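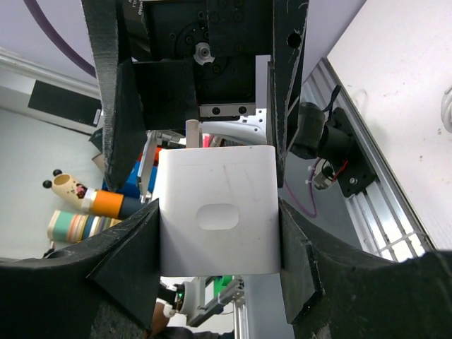

4. Where Chargers Are Kept and Who Uses Them

This section covers the part of the study that dealt with small chargers and plug adapters in shared homes. The survey went to rented houses and apartments in Unby, Tronamari, Maihi and Risstead where the adults living together were not members of one family. We received 851 usable household forms. The survey closed on June 2, 2018, and the diary phase followed in September, when the student houses in Unby and Maihi had filled up again.

Each form was filled in by one person on behalf of the household. This is a known weakness of the design. The person with the form knew their own room well, knew the kitchen and living room fairly well, and often guessed at the rest. We treat answers on bedrooms other than the respondent's own as opinion and leave them out of the tables. The diaries were kept by individuals and do not have this problem, but they come from a smaller set of homes and from people willing to write something down every evening. The two sources are kept apart in what follows, and where they disagree we say so.

4.1 Fixed and roaming chargers

We use the word "fixed" for a charger that had the same outlet at the start and the end of the diary period and was not reported as moved in between. All others are called "roaming." The diaries contain 1,781 entries that mention a charger or adapter by room, and these are the basis for the sorting.

Bedside chargers were nearly always fixed. Respondents wrote little about them. An entry such as "phone, bed, as usual" is typical, and several diaries shortened it to a check mark after the first few evenings. Kitchen chargers were the least settled. They were moved for the kettle, for the toaster, for guests and for cleaning, and often they did not go back to the outlet they came from. Living room chargers fell in between. In homes with a television, the charger nearest the sofa tended to stay in place no matter whose it was, and it was used by everyone.

The age of the building made a difference. In Risstead, where most of the homes in the sample were older row houses, diary keepers wrote often about the lack of outlets, and one extension cord might serve a whole room. The Tronamari homes were mainly newer apartments with outlets on every wall. We had expected fewer roaming chargers there. The diaries did not bear this out – people in the newer apartments moved their chargers as much as people in the old houses did, but they gave different reasons. In Risstead the reason was usually that an outlet was needed for something else. In Tronamari it was usually that the person had gone to sit somewhere else. 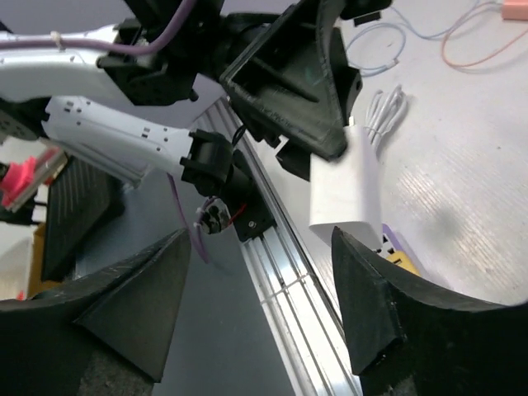 Moving house was the other main cause of change. A household that had taken in a new member during the past year was more likely to report that it did not know where some of its chargers had come from. Interviews in 16 homes were used to follow this up. In most of them there was at least one charger in a shared room that all residents used and none claimed. Usually it had been left by a former tenant. People were relaxed about these items and spoke of them in the way they spoke of the dish rack or the doormat, as something belonging to the house.

We asked whether such items were ever thrown out. The answers were vague. A charger with a damaged cord was kept as often as it was discarded, and people who kept one tended to explain that it still worked if it was held a certain way. Adapters with no cord of their own were kept almost without exception. They take up little room and they do not tangle, and respondents did not think of them as things that wear out. The safety questions in the form, which asked about heat, loose prongs and cracked housings, were left blank more often than any other group of questions. We do not read this as a sign that there was nothing to report.

4.2 Borrowing

Borrowing was common in all 4 towns. It was also hard to measure. Many respondents did not regard the short use of another person's charger as borrowing at all, and the diary instructions had to be reworded after the pilot to ask for "any charger you used today that you did not bring into the home yourself." With that wording the number of reports rose sharply. We therefore advise against comparing our results with earlier surveys that used the word "borrow" in the question.

Three patterns could be told apart. The first was the open loan, where a person asked and was handed the item. The second was the silent loan, where a person took the item from a shared room and put it back the same day. The third we call drift. In drift, an item is taken for a short time, is not put back, and over some weeks comes to be treated as the property of the person now using it. Drift was seldom noticed while it was going on. It came up in the interviews when residents were asked to walk through the home and say whose each charger was, and two people gave different answers for the same one.

Color and marking had some effect. Chargers in white or black housings were the hardest to tell apart and were the most often disputed. Households where residents had put tape, paint or a name on their chargers reported less drift, though these were also the households with written rules on other matters, such as food and cleaning, and the two effects cannot be separated with our data. Items in an unusual color drifted less even with no mark on them. Residents could name the owner at once, including in homes where they could say very little about anything else on the power strip.

The number of ports on an item also mattered. A charger with a single port is either in use or free, and a person looking for one can see at a glance which it is. An adapter with two USB ports, such as the one in Figure 3, was used in a different way. The owner would plug in one device and the second port was treated as open to all. Several interview homes had come to this arrangement without any talk about it. Diary keepers seldom recorded the use of a second port as borrowing, even under the reworded instruction, and we had to recover some of these cases from the evening notes. The true figure is likely to be higher than the one in the table.

Power strips gave rise to more disagreement than the adapters plugged into them. A strip in a shared room was seen as common property, but the places on it were not all seen as equal. The position nearest the sofa or the table was valued, and so was any position where a wide adapter would not block the next one. In homes with a wide adapter on the strip, its owner was sometimes asked to move it to the end. Requests of this kind were usually met. When they were not, the matter tended to come up again in the interview, sometimes from both sides.

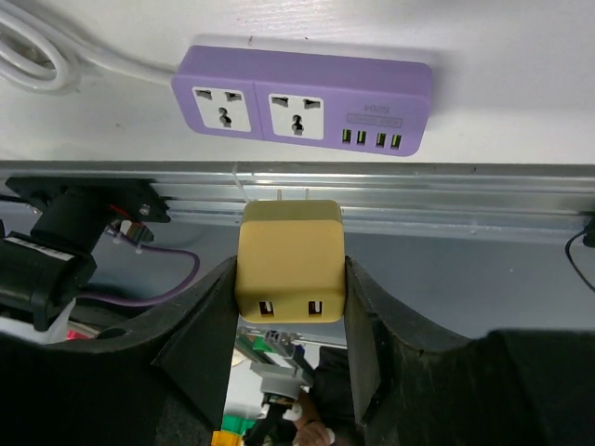

A respondent in Maihi wrote on the back of the form that the questions had missed the point. The trouble in that house, the note said, was never over who owned a charger. It was over who had unplugged someone else's in the night, "and then you go to work on nine percent." The respondent suggested that a question on unplugging be added before the survey was used again.

Comments along the same lines appeared on other forms, mainly from houses where residents worked different shifts. We had no item on unplugging in the survey. The diaries allow a partial check, because the evening notes had room for free text, and unplugging is mentioned there in connection with kitchens more than with any other room. In most of the notes the writer supposed that it had been done by mistake or to free an outlet for cooking. A smaller group believed that it had been done to save electricity, and in those homes the electric bill was split evenly among the residents. Homes in which the landlord paid for power had very few notes of this type.

We did not ask about the cost of charging as such. The sums involved are small and few interviewees could put a number on them. Complaints about the bill were directed at heaters and clothes dryers, and chargers came up only as a side remark. The handling of heaters is taken up in Section 5, using the same household forms and the same division by town.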